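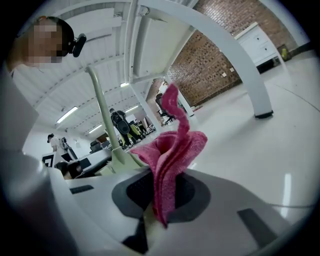
Section 3. Microfiber cloths: first wash, folding and daily use

Applies to the Ravendale desk and table line. Text by Corrado Villa, revised 2020-10-14. Replaces the February sheet.

Most cloths sold for furniture come with a promise printed on the packet: streak-free, lint-free, no chemicals needed. Treat all three with suspicion until you have tried the cloth on your own table. A good microfiber cloth and a damp one from the bottom of the drawer will often give you the same result on a sealed white top, and the price tells you very little about which is which.

3.1 Before first use

1. Take off any label or sewn-in tag. If it will not tear away cleanly, cut it close to the seam. Tags scratch more tabletops than grit does, in our experience.

2. Wash the cloth by itself in warm water with a small amount of liquid detergent. Strong colors such as pink, red and dark blue go in alone for the first 3 washes. The packet may say the dye is fixed. Wash it alone anyway.

3. Do not use fabric softener or dryer sheets. They coat the fibers, and a coated cloth pushes water around.

4. Hang to dry, or tumble on low.

5. Press the damp cloth onto a white paper towel and hold it there while you count to ten. If color comes off, go back to step 2. If it still bleeds after the third wash, keep it for the car.

Note: Sieglinde Petersen at our Odcombe workshop thinks the first wash can be skipped for pale cloths. She may be right. The stain we had to sand out of a returned top came from a dark one, so we have no evidence against her, but a wash costs very little.

3.2 Folding for the tabletop

1. Lay the cloth flat and shake out any crumbs.

2. Fold in half, then in half again. You now have a pad with several clean faces.

3. Dampen one face only. It should feel cool to the hand and leave no drops when squeezed.

4. Wipe in straight, overlapping passes from the far edge toward you. The circular motion shown on so many packets looks busy and leaves arcs you will see as soon as the light is low.

5. Turn to a fresh face when the first one drags or looks gray.

6. Finish with a dry face. If streaks remain, you used too much water or too much cleaner. A second product sold to remove the streaks of the first is rarely the answer.

3.3 Twisting for corners, brackets and slots

A flat pad is no use underneath a table, where dust collects along the crossbars and behind the metal fittings. Work with a point instead.

1. Gather the cloth loosely in the middle and leave the rest in soft folds.

2. Pinch one corner and twist it until it makes a narrow strip with a thin tip. Two or three turns will do. A tight twist springs back and loses its tip.

3. Hold the bunched part, not the strip, and feed the tip into the gap.

4. Draw it along the joint in one direction. Scrubbing back and forth packs dust into the corner.

5. Untwist, shake outdoors, and twist again from a clean corner.

Caution: Keep the cloth clear of screw heads with raised edges. Microfiber catches easily, and a snagged loop pulled hard can loosen a cap or leave a thread you will be picking at for some time.

Caution: Do not lean your weight on the table edge while reaching underneath. Sit or kneel on the floor and look up at what you are cleaning.

3.4 What not to put on the cloth

The Momolard spray supplied with some tables is fine in small amounts — we would not buy it separately. Plain water handles dust, and a drop of dish soap handles most fingerprints. Do not use bleach, acetone or scouring cream on painted parts. Stüber metal polish is for bare metal only and will dull a white coating.

3.5 Washing and replacing

Wash the cloth after it has been used under the table, and otherwise when it starts to smell or smear. Keep the water below 90 °F if you want the pile to stay soft. Claims of hundreds of washes are common. We kept a tally on one cloth and stopped at 129, by which time it still picked up dust but had gone flat and slow to absorb. Yours may do better or worse.

Replace the cloth when water beads on it after a wash without softener, when the edge unravels, or when it leaves lint on a dark surface. Old cloths are good enough for table feet and casters.

For spills on unsealed wood, go to Section 4 before wiping.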